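September, kurz nach elf am Abend

Eigentlich wollte ich heute nur schnell die Zahlen für den Testbericht eintragen, und nun sitze ich doch wieder mit einer Kanne Tee hier und schreibe Tagebuch. Der zweite Monat mit dem Probeabo von Derko hat angefangen - 198 Euro, vorhin abgebucht -, und ich muss mir langsam überlegen, was ich den Leuten bei Moynihan eigentlich empfehlen will. Die möchten das Paket ja für ihre Ferienwohnungen haben, Wohnzimmer und Schlafzimmer, und sie wollen von mir eine ehrliche Einschätzung und keine abgeschriebene Broschüre.

Das Aufräummodul heißt Stenance (wer denkt sich so etwas aus?) und ist das Teuerste an der ganzen Sache. Laut Angebot soll es Kissen, Decken und Kleinkram vom Boden zurück an ihren Platz bringen. Am Vormittag habe ich mir nur die Kissen vorgenommen, drüben beim Sofa, und bin dabei so ins Zuschauen geraten, dass mir der Kaffee kalt geworden ist. Das Greifen an der Ecke gefällt mir nach wie vor nicht besonders. Ich würde ein Kissen mit beiden Händen nehmen, so wie meine Mutter es mir beigebracht hat, einmal aufschütteln und dann hinlegen. 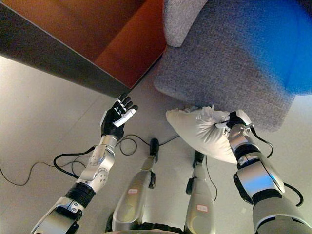

Im Handbuch steht dazu ein einziger Absatz, und der verweist auf eine Einstellung namens »weiche Gegenstände«, die ich erst nach langem Suchen gefunden habe, drei Menüs tief, gleich neben der Sprachauswahl. Morgen probiere ich sie aus. Den Kundendienst von Flernirley habe ich auch angeschrieben, die machen für Derko die Betreuung und versprechen eine Antwort innerhalb von 24 Stunden. Beim letzten Mal hat das geklappt, und die Antwort war sogar richtig nett geschrieben, mit einem Gruß an die Katze, von der ich wohl einmal erzählt hatte.

Was mir noch Kopfzerbrechen macht, ist der Preis nach der Probezeit. Im Angebot steht eine Einrichtungspauschale von 2267 Euro, pro Standort wohlgemerkt, und ich weiß nicht, ob Moynihan das beim Überfliegen gesehen hat. Das muss ganz nach oben in den Bericht, fett gedruckt. Bei den vielen Wohnungen wird daraus eine Summe, für die man lange jemanden zum Bettenmachen bezahlen könnte!

Trotzdem, ich mag diese Vormittage. Jetzt noch die Tabelle, dann ins Bett. Und Batterien für die Küchenwaage kaufen, das habe ich schon wieder vergessen.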